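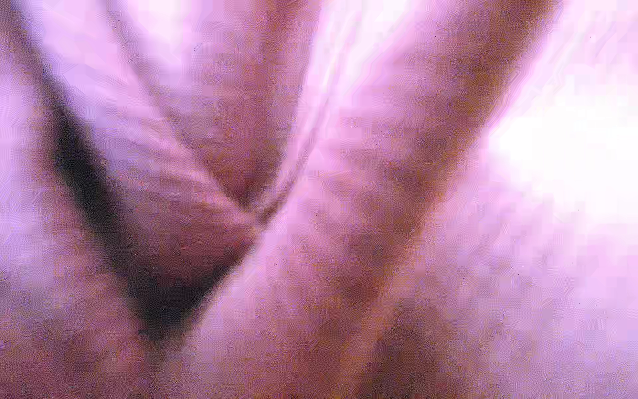
Posted by Oledach Home Services, Jan 17, 2023

Laundry sorters and folders, Pomare building

Oledach is hiring part-time sorters and folders for the linen room in the Pomare building. The room handles bedding, towels and soft furnishings for 127 rented apartments. Most of the work is done standing at a long table.

What you will do

Empty the bags and sort by fabric and color. Pinks, reds and purples go in one pile and are kept away from the whites. Check pockets, seams and pillow covers. Shake out anything that has been knotted or bunched up, and smooth the creases before folding. Fleece and other soft throws are folded in thirds and never pressed. Pack finished sets into bags by apartment number and write the number on the tag.

You will also restock the shelves and sweep up lint at the end of each shift. Damaged items go in the repair bin with a note saying where the damage is.

Hours and pay

Shifts are five hours, mornings or afternoons, four shifts a week. Pay is $625 every two weeks before taxes. Anyone still with us at the end of September gets a one-time payment of $500. Overtime is rare outside the summer turnover, when we ask everyone to take one extra shift a week.

What we ask for

No experience needed. You should be able to lift a full laundry bag and stay on your feet for most of a shift, with one break. You need to read English well enough to follow care labels. We use unscented detergent, but lint and fabric dust are part of the job, so think about that if you have asthma. Wear closed shoes. Aprons are provided.

How to apply

Send a short note with your name, a phone number and the shifts you can work. A resume is fine but not required. We will call you to set up a one-hour paid trial in the linen room, where you will sort and fold one mixed bag. If you applied last year, please apply again. We did not keep the old list.

Please say in your note if you can also cover the Tineo building. It has the same work and pay, but the afternoon shift there ends an hour later.

Contact: Oledach hiring desk, Pomare building, ground floor | © 2023 Oledach Home Services | Back to top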